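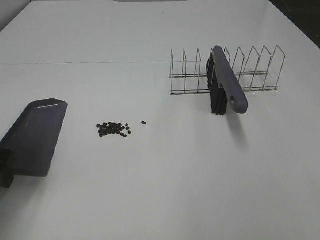
Spill clearance (automated)

Spill clearance is the removal of small dry goods from benches and packing tables. In automated form it is usually given to a pair of robot arms, one for the pan and one for the brush. The task is common in food sorting rooms, where beans and seeds escape from trays during weighing.

Before automation the work was seldom recorded as a job of its own. At the Hillow packing rooms in Rulport, a log kept by the shift lead Bernadette Roussel listed 1,286 bench spills between January and the summer stoppage. Of these, 889 were cleared by whoever stood nearest. 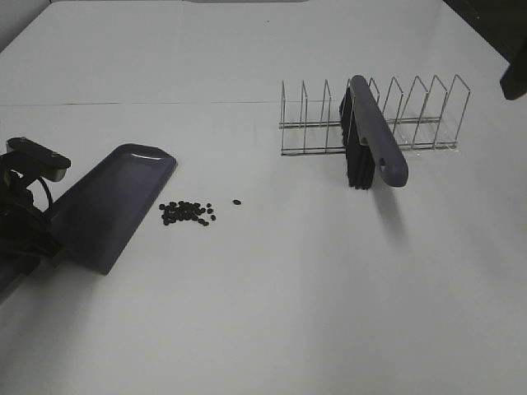 Most stations keep the hand tools already in use, which lowers cost and lets staff take over at any point. The Tanguy controller, fitted at Hillow, runs the arms at reduced speed while a person is at the bench.

Effects on staff

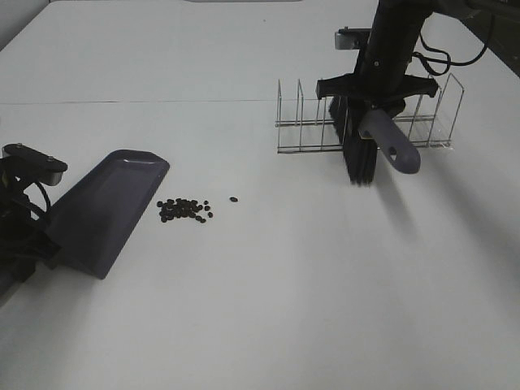
Job content changes more than headcount. Sorters at Hillow no longer leave the line to sweep, but they now check each cleared bench and sign for it. A single bean lying apart from the main pile is the usual point of dispute, as the pan is set against the pile and the stray may need a second stroke. Roussel's team asked for strays to be counted as faults — a rule adopted after 1,000 logged cycles.

Training takes 8 hours and covers stopping the arms, freeing a tool from the grip and restarting the cycle.
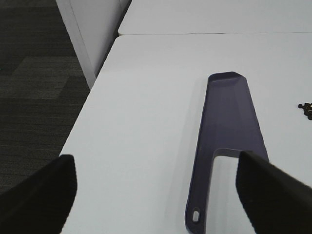 Refresher sessions are held on Friday afternoons. Pay grades were left unchanged at first; a later agreement with the supplier of the line, Drineo, moved routine fault clearing to the sorters, who received a small allowance for it.

See also: bench work; dry goods handling; job rotation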